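Ratgeber-Forum › Küche & Vorrat › Getränke › Haltbarkeit

Zuletzt aktualisiert: Dezember

Lesezeit: 6 Minuten

Selbst gemachter Zitronentee wird nach dem Kühlen trüb und bitter

Larasati Nugroho

Ich stelle seit einigen Wochen Zitronentee auf Vorrat her und bekomme ihn nicht klar. Vorgehen bisher: 10 g Schwarztee (Ceylon, Broken) mit 600 ml kochendem Leitungswasser übergießen, ziehen lassen, abseihen, mit kaltem Wasser auf einen Liter auffüllen, Zucker einrühren, Zitronensaft dazu, in saubere Flaschen füllen und in den Kühlschrank stellen. Direkt nach dem Abseihen ist der Tee klar und rotbraun. Am nächsten Morgen ist er milchig, am Boden liegt ein feiner Satz, und der Geschmack ist deutlich herber als am Vorabend.

Zwei Dinge habe ich schon probiert. Ein Papierfilter von Stüber hat den Satz zurückgehalten, die Trübung blieb. Weniger Tee hilft etwas, das Ergebnis schmeckt dann aber nur noch nach Zuckerwasser. Die Zitronenscheiben liegen bei mir mit Schale über Nacht in der Flasche.

Unser Wasser ist hart, den genauen Wert habe ich nicht zur Hand. Ich habe einen Tischfilter von Vareo, den ich bisher nur für die Kaffeemaschine verwende. Meine Fragen: Ist die Trübung ein Zeichen von Verderb? Woher kommt die Bitterkeit? Und wie lange hält sich so ein Tee im Kühlschrank, wenn er nicht konserviert ist?

Umesh Chauhan

Die Trübung entsteht beim Abkühlen und hat mit Verderb zunächst nichts zu tun. Im Englischen heißt das »tea cream«. Polyphenole aus dem Schwarztee, vor allem Theaflavine und Thearubigine, bilden mit dem Koffein Komplexe, die in heißem Wasser gelöst bleiben und beim Abkühlen ausfallen. Calcium aus hartem Wasser verstärkt den Effekt. Test: ein Glas des trüben Tees vorsichtig erwärmen. Wird er wieder weitgehend klar, war es die Ausfällung. Bleibt er trüb, kommen Fruchtfleisch, Teestaub oder eben doch Mikroorganismen in Betracht.

Warum der Papierfilter nicht geholfen hat: Ein Teil der Partikel ist so fein, dass er durch gewöhnliches Papier läuft. Außerdem wurde vermutlich warm filtriert, da war der größte Teil noch gelöst. Filtern nach dem Kühlen bringt mehr, nimmt aber auch Geschmack weg.

Folgende Stellschrauben gibt es:

1. Teemenge und Extraktion. Je konzentrierter der Aufguss, desto stärker die Ausfällung. Broken-Tee gibt schnell ab. Blatt-Tee verwenden und kürzer ziehen lassen.

2. Wasser. Den Vareo-Filter einsetzen, sofern die Kartusche die Carbonathärte reduziert. Reine Aktivkohle ändert an der Härte nichts. Alternativ stilles Wasser mit niedrigem Calciumgehalt, der Wert steht auf dem Etikett.

3. Abkühlung. Langsames Abkühlen fördert große, sichtbare Partikel. Den Aufguss im kalten Wasserbad herunterkühlen und danach in den Kühlschrank stellen.

4. Kaltauszug. Der Tee zieht über Nacht im Kühlschrank in kaltem Wasser. Es geht weniger von dem in Lösung, was später ausfällt, der Auszug bleibt meist klar und schmeckt milder. Nachteil ist die fehlende Erhitzung, dazu unten mehr.

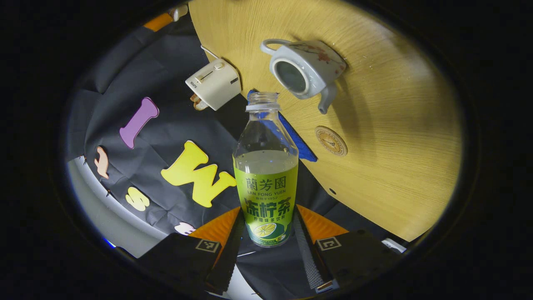
Zur Farbe noch ein Hinweis, weil sie oft mit der Trübung verwechselt wird. Zitronensäure hellt Schwarztee auf. Die Thearubigine verhalten sich wie schwache Säuren, bei sinkendem pH-Wert verschiebt sich die Farbe von Rotbraun nach Gelb. Das ist normal und sagt nichts über die Qualität. In hartem Wasser ist der Unterschied besonders deutlich, da der Aufguss dort vorher dunkler ist. Trub aus dem Saft kommt hinzu, wenn er nicht gesiebt wird. Ich presse die Zitronen und gebe den Saft durch ein feines Sieb, danach setzt sich nur noch wenig ab.

Die Bitterkeit hat bei Ihnen wahrscheinlich zwei Quellen. Die eine ist der zu lange gezogene Broken-Tee. Die andere ist die Zitronenschale. Das Weiße unter der gelben Schicht enthält Bitterstoffe, die sich über Stunden lösen. Dazu kommt ein verzögerter Effekt bei Limonin: Es entsteht im sauren Saft erst nach und nach aus einer geschmacklosen Vorstufe. Ein frisch angesetzter Tee schmeckt deshalb abends einwandfrei und am Morgen bitter. Also keine Scheiben in der Flasche lagern. Wer das Schalenaroma möchte, zieht mit dem Sparschäler einen dünnen Streifen ohne Weißes ab und nimmt ihn nach kurzer Zeit wieder heraus.

Mein Ansatz für einen Liter: 10 g Blatt-Tee, 600 ml weiches Wasser kurz unter dem Siedepunkt, vier Minuten ziehen lassen, abseihen, Zucker im heißen Aufguss lösen, 200 ml kaltes Wasser zugeben, Wasserbad, dann erst den Saft einrühren und mit kaltem Wasser auffüllen. Die Saftmenge nach Geschmack, Zitronen schwanken zu stark für eine feste Angabe.

Haltbarkeit: Ohne Pasteurisierung und ohne Konservierungsmittel rechne ich mit zwei bis drei Tagen im Kühlschrank, beim Kaltauszug mit einem. Der Saft senkt den pH-Wert und bremst viele Bakterien, gegen Hefen und Schimmel reicht das nicht. Zucker ist in dieser Verdünnung ein Nährstoff und kein Konservierungsmittel. Mit gekauften Flaschen lässt sich das nicht vergleichen, dort wird erhitzt oder keimarm abgefüllt. Wegschütten bei Druck in der Flasche, Bläschen, Fäden, Häutchen an der Oberfläche oder hefigem Geruch.

Flaschen vor dem Befüllen mit heißem Wasser und Spülmittel und einer Bürste reinigen, Gewinde und Dichtung nicht vergessen. Einwegflaschen aus PET sind dafür ungeeignet, sie verziehen sich bei heißem Wasser, und der enge Hals lässt sich schlecht bürsten. Ich nehme Bügelflaschen von Dastine mit austauschbarem Gummiring.

Buvis

Bei mir hat nur anderes Wasser geholfen. Zitrone erst ins Glas, nicht in die Flasche. Eine Prise Natron im Tee wird auch oft empfohlen, macht ihn aber dunkel und schmeckt bei mehr als einer Prise seifig.

Larasati Nugroho

Danke. Der Erwärmungstest war eindeutig, der Tee wurde im Topf wieder klar. Ich habe danach zwei Ansätze nebeneinander gemacht, einen mit Leitungswasser und einen mit dem Vareo-Filter, beide mit Blatt-Tee und ohne Scheiben. Der gefilterte ist nach einer Nacht nur leicht opak, der andere deutlich trüb. Bitter ist keiner von beiden. Den Kaltauszug teste ich noch, eine Frage dazu: Kann ich die 10 g beibehalten?

Umesh Chauhan

Für den Kaltauszug eher etwas mehr, die Extraktion ist schwächer. Mit 12 g auf einen Liter anfangen und nach acht Stunden probieren. Das Natron würde ich weglassen. Es wird vom Zitronensaft ohnehin neutralisiert und verbraucht dabei einen Teil der Säure, die Sie im Getränk haben wollen.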